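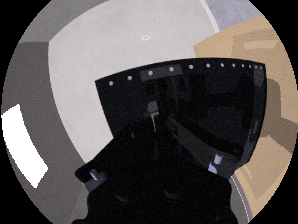 Fig. 7.1 Simulated view past the gripper, with the pale wall behind.

Chapter 7
When the Gripper Doesn't Let Go

Learning aims
Tell a fault from a failure. Read a stop log. Know when to reset and when to leave well alone.

7.1 The Nisturstead stoppage

Start with a case. Packing line at Nisturstead, one arm, one gripper, cartons in and cartons out. In February the arm stopped part way through a place move and held on to its carton. No alarm. The screen said READY. The operator waited, pressed reset, waited again. On the second reset the wrist turned back towards its home position with the carton still held, and hit the guard post.

Nobody hurt. One bent finger, one cracked cover, 44 minutes lost. Small stuff – but the same thing could of happened with a hand inside the guard.

The log gave code 601, "grip state unknown". It had come up 18 times that week and been cleared every time. Not one of those was written in the shift book.

Eduard Vondráček wrote the report, dated Apr 21, 2020. His main finding is short: "The controller did not know whether the gripper was open or shut, and it was allowed to move anyway." Keep that sentence handy, we come back to it in 7.4.

7.2 Fault, failure, hazard

Three words, often muddled.

Fault: something wrong inside the system. At Nisturstead, a loose plug on the grip sensor.
Failure: the system stops doing its job. The carton was not put down.
Hazard: a source of harm. An arm that may move when people think it won't.

A fault can sit there for weeks with no failure. A failure may be no danger at all (a dead lamp on a shelf, say). And a machine with no fault in it can still be a hazard, if the person who set it up left something out. Chia-jung Tu makes this last point when she reruns the case in simulation: sensor plugged in properly, reset rule unchanged, and one reset out of 314 still sent the arm home with the carton held. Fixing the plug was needed. It wasnt enough.

7.3 What the reset button does

Less than most people think. It clears the message. It does not mend the sensor, open the fingers or check the space round the arm. On the Nisturstead cell it also started the home move, all on one button – a poor choice, and the report says so.

Before any reset:
Read the code and write it down, time as well.
Look at the gripper itself, from outside the guard.
If the screen and the gripper disagree, stop there and call the fitter.

Question to keep in mind as you read on: who at Nisturstead could have spotted the repeat code, and where would they have had to look?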